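Unit 4 Handout: Order Books, Thin Markets and Why Price Moves

Welcome back! This is the unit I look forward to most, so please read the handout before Sunday and bring a calculator. Last time we covered who trades. Now we get to how a trade happens, and once you've seen an order book fill up and empty out you'll never look at a price chart the same way again.

1. The book

An order book is a list of offers waiting for someone to take them. Bids are from buyers, asks are from sellers. The gap between the best bid and the best ask is the spread. Easy! The trouble starts when you want more than the best price has on offer.

Our practice coin is Ustov, and it trades on the practice exchange, Inow. Suppose the ask side looks like this:

216 coins at $5.00
252 coins at $5.10
400 coins at $5.40

You send a market order for 400 coins. You get 216 at $5.00 and the other 184 at $5.10. Total paid: $1,080.00 + $938.40 = $2,018.40, or just over $5.04 a coin. The difference between that and the $5.00 you saw on the screen is slippage.

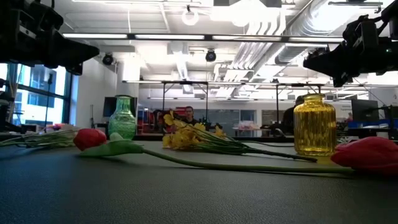

Green glass vase and flowers on a dark gray tabletop.

2. Depth

Depth is how much is waiting at each price. A deep book soaks up a big order and barely moves. A thin one jumps. Go back to the table and try a market order for 868 coins, the whole ask side. The last 400 cost $5.40 each, so a single buyer has pushed the last traded price up 8 percent from $5.00 (and there's been no news at all!).

Try the same thing on the Moulin sheet, where the book is deeper, and write down what changes.

3. Limit orders

A limit order names the worst price you'll accept. Put a limit of $5.00 on the order from section 1 and you get 216 coins right away, while the other 184 sit in the book as a bid. You've dodged the slippage, but you might wait a long time for the rest, or never get it. I love this trade-off, and it comes back in nearly every unit from here on.

Watch out for stop orders. A plain stop turns into a market order once it's triggered, so in a thin book it can fill a long way from the price you picked.

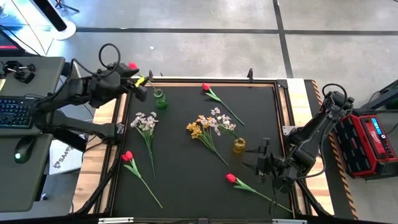

Besten asked on the class board whether a big resting order tells you anything, given that whoever placed it can cancel at any time. Fair worry, and the reply is that you should treat it as a maybe: it counts toward depth only for as long as it stays in the book.

For next class

Work out the average price for the 868-coin order. Then do it again with the middle row taken away, and bring both answers with your working.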